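Jostex Sloped Bin Liner and Clamp Kit

Product code: on your packing slip
Suits: open-topped picking bins with a rim you can get a clamp onto
Status: in stock, revised version (August)

The Jostex liner is a slanted panel that sits inside a deep bin and turns the dead zone at the foot of the far wall into a ramp. If you run bin picking on mixed items, you know that dead zone. Things slide up against the wall, stand on edge and stay there, and the arm either gives up or has a go at them and bumps the side. With a slope in place, more of them end up where the fingers can reach. We love this little part. It has no electronics and no moving bits, and it has done more for our pick rates than a good deal of fancier gear.

We also had a failure with it, and you should read about that before you buy one.

What went wrong with the first version

The first liners were held by a single clamp at one end of the top edge, with the bottom edge resting free on the bin floor. That was fine on our bench. Then Hukeo put one on their returns cell at the Ornudwood site, where the arm works long shifts on soft goods, toys and pouches all jumbled together.

A bit after 3 in the morning, the gripper went down for a flat pouch lying half on the slope. One finger slid under the bottom edge of the panel. The arm closed, sensed something between the fingers, called it a good pick and lifted. The panel came up with it, swung on the one clamp and jammed against the wrist. The clamp let go, left the bin and was found on the floor well outside the cell. The cable run along the arm was pinched, and the protective stop came in a moment later.

No one was inside the guarding, so no one was hurt. A clamp that flies off is still a safety matter and we treated it as one. Áine Moynihan, who looks after the cell at Hukeo, rang us before breakfast and sent the logs straight over, which made the whole thing far easier to sort out. Thank you, Áine!

What we found

Tharindu Bhattacharjee set up the same arrangement in our workshop and spent most of a week trying to make it happen again. He got there on the second day. The finger only had to catch the lip of the panel by a few millimetres. It was worse with thin items, because the arm has to go almost to the floor for them, and worse again once the panel was worn and the bottom edge had started to lift.

There was a second fault hiding behind the first. The grip check on that cell looked at finger position alone. A pinched panel edge and a pinched pouch gave nearly the same reading, so the arm had no reason to stop until it was already hauling on the bin.

What has changed in the kit

Two clamps are now supplied, and the kit must be used with both. One clamp on its own is not an approved setup, even for a quick test.

The bottom edge gets a sealing strip along its full length. It closes the gap between the panel and the floor and gives a finger nothing to get under. Strips are a wear item, and there are 20 in a pack.

Each clamp now comes with a short tether. Fix it to the stand or the table, never to the bin, which might come up too.

We also publish a suggested lift check. If the load at the wrist goes over 32 newtons in the first part of the lift, stop, open the fingers and back straight out. Most mixed household items weigh far less than that. If yours are heavier you'll need your own number, and we're happy to help you work it out.

The revised kit went through 2000 deliberate bad picks at the panel edge in our workshop and the panel stayed put for all of them. We did have two strips start to peel at the corner, so please take the inspection notes below seriously.

Fitting

Stop the arm and lock it out first. Clean the bin floor where the strip will go. Old scratches are fine, dust is not. Set the panel against the rim, press the strip down from the middle outward, then put the clamps on. Leave the strip overnight before running at full speed.

Check the clamp handles against the arm's path with the arm in slow mode. They stick up above the rim, and on the Jayawardena frame the handle on the arm side can sit close to the hoses. Turn it outward if so.

Looking after it

Look at the strip and both clamps at the start of every shift. It takes less than a minute. Smudges and streaks on the panel don't matter on their own. A lifting corner does, and so does any clamp that can be twisted by hand. We change strips after about 80 hours of picking in our own workshop, sooner if we've been running a lot of thin pouches.

If your cables or hoses run close to the gripper, give them a look too. The pinched cable at Ornudwood still worked, and it would have been easy to put the cell back on and forget it. Áine's crew swapped it anyway - good call, as the jacket was split on the underside.

Owners of the first version

Please stop using it with one clamp. Write to us and we'll send the second clamp, the tethers and a pack of strips at no cost, wherever you bought it. You can keep the panel you have if the bottom edge is still flat on the floor.
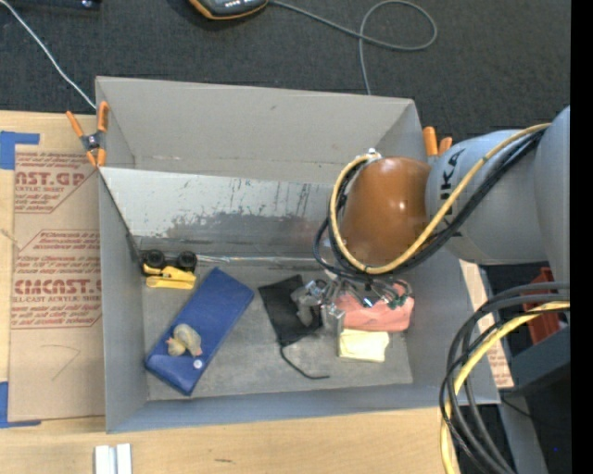 Replacement panels are sold separately and come without clamps, so order the full kit if you're starting from scratch. Bins with a rolled or very thick rim need the wide-jaw clamps, and those are a bit slower to get to us. Send the rim thickness with your order and Tharindu will tell you which set you need.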